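Home | News | Features | Events | About | Contact

The Household Handling Programme at Work

On 18 July 2019 the Nemulo programme received visitors for its second open day, following a smaller session held in May. Attendance was limited to 48 guests, drawn from local councils, aged care providers and secondary schools.

The programme, administered by Tellbridge, is concerned with the ordinary tasks of the home: picking up, holding open, sorting and putting away. Its operators work with hand-held grippers, and the recordings they produce are used to train robotic arms in the same movements. To date the library holds 553 completed recordings, each reviewed before it is admitted.

Visitors were shown the current unit of work, which deals with snack packets and wrappers. Soft packaging is regarded by the programme as a demanding category — it creases and changes shape under the slightest pressure.

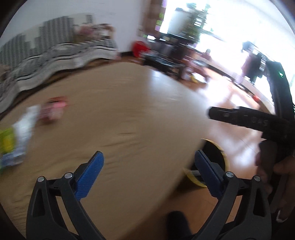
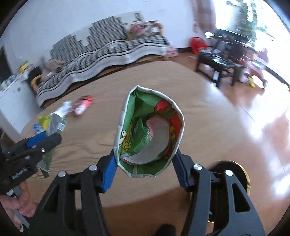

Blue-padded grippers in use among packets and wrappers in a furnished living space.

Following the demonstration, guests were invited to handle the equipment under supervision. Many remarked on the patience required. Operators complete a training period of 200 practice grasps before their recordings are accepted, and are rostered in short sessions to limit fatigue in the wrist and forearm.

Questions from the floor centred on privacy and cost. The programme advised that householders give written consent and may withdraw their recordings at any time. The Tikholm arm, for which the present library is being prepared, remains under evaluation and has not been priced.

A further unit, covering folded laundry and tea towels, will commence once the packaging work has been reviewed. Organisations wishing to attend a future open day should apply in writing to the programme office.

Contact the Nemulo programme office | © Tellbridge. All rights reserved. | Back to top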